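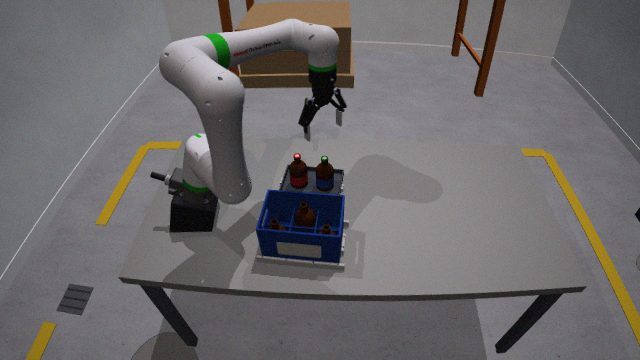
Wanted: people who cook dinner at home and are willing to write it down. 7 weeks, paid.

We're putting together a household food diary for Iridham and the towns right next to it. What people buy, what they cook on a weeknight, what ends up in the trash. Need 125 households. Any size, any budget, any diet. Single people very welcome, we never get enough of them.

**What you'd do**

- Keep a diary of evening meals for 7 weeks. Paper booklet or the web form, your pick. Not both please, it made a mess of the pilot.
- Hang on to your grocery receipts. Stuff them in the envelope, no need to sort.
- Three phone calls with one of us, first week, middle, last week. Evenings are fine.
- Takeout counts. Cereal for dinner counts. Skipped dinner counts too - write "skipped" and move on.

You do not need to be a good cook. Do not cook fancier than usual on our account, we can tell, and it throws off the shopping numbers.

**Who can take part**

18 or over. Living in Iridham, Gerlach or the Astari side of the river. You do at least half of the cooking in your home, or share it evenly with someone. No travel longer than a week during the diary period. If you work in food retail we can't take you this round, sorry.

Kids in the house are fine, we just won't be interviewing them.

**Pay**

$400 per household, in 3 parts: one after the first call, one after the second, the rest when the diary and receipts come back. Check or direct deposit. If you drop out partway you keep what's been paid already. One payment per household, even if two of you fill it in. 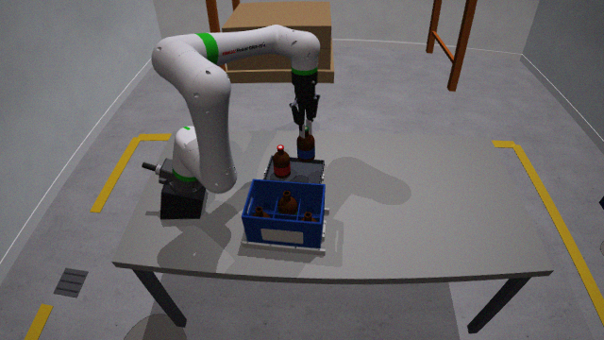 **Mareike Ruppert**
Participant Coordinator, Cirnine Household Food Study

A few things people asked last time, so I'll put them here.

*Do you need exact amounts?* No. "Big pot of lentil soup, ate half, froze half" is great. If you weigh things anyway then sure, give us the weight.

*Will you share my answers?* Names come off before anybody reads the diaries. The list matching names to diary numbers stays with me and gets shredded once the last payments clear. Grocery receipts - black out the card digits if they show.

*What languages?* Booklet is in English and Spanish. Shuzhen Hou does the calls in Mandarin for anyone who'd prefer that, just say so when you write. Diary entries can be in Mandarin too.

*Can my neighbor do it as well?* Yes, separate kitchen, separate household. Roomates who share a fridge but cook apart, write to me first and we'll work out who fills in what.

*I did the pilot, can I do this one?* Yes! Same rules, new booklet. Please don't reuse the old one, page 3 is wrong.

**How to apply**

Send a short note to the study office at Cirnine. Include: name, town, how many people you cook for, best time to call, paper or web. Couple of lines is plenty. No resume.

Notes are read in the order they come in. I answer everyone but it can take me a few days, so please dont send it twice. If we're full for your town you go on the waiting list for the September round, unless you tell me not to.

Booklets go out by mail once you've signed the consent form. Envelope for the receipts is in the same packet, postage already on it.

Posted Mar 8, 2026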